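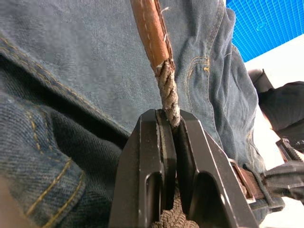

Stalis: a loan log dataset for shared classroom laptops

Version 2, March 2021

What it is

Stalis is a table of 3387 checkouts from laptop carts in middle and high schools. One row is one laptop leaving a cart and, in the happier cases, coming back. It was put together to help the Tuda scheduling tool guess how many machines a cart needs before third period falls apart.

Files

loans.csv has one row per checkout
carts.csv has one row per cart, 44 in all
notes.txt has the free-text remarks teachers typed at return, lightly cleaned and heavily sighed over

Columns in loans.csv

cart_id: matches carts.csv
out_min, in_min: minutes after first bell
battery_out: percent, as reported by the laptop, which is an optimist
subject: whatever the teacher picked from the menu. "Other" is very popular in May.
returned_to: the cart it ended up in. Please don't assume this equals cart_id.

Known problems

Only 2403 rows have a return time. The rest were handed back without a scan, or went home in a backpack and came back on their own schedule. We left the field blank. Version 1 filled it with the last bell, and every model trained on it became convinced that students love staying late.

Cart 40 was logged under two names for a whole semester. Both are kept, with a flag in the alias column.

The clock on the Stevura scanners doesn't know about daylight saving. We fixed the shift where we could spot it.

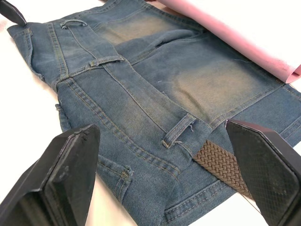

Cai wrote in to say the blank return times should have been dropped altogether, as half of any class will average over them without looking. A fair point, so there is now a loans_complete.csv with those rows taken out.

Privacy

No student names, logins or serial numbers. Remarks that mentioned a student were removed, including the funny ones.

License

Free for teaching and research. If you sort out the alias column better than we did, send a patch.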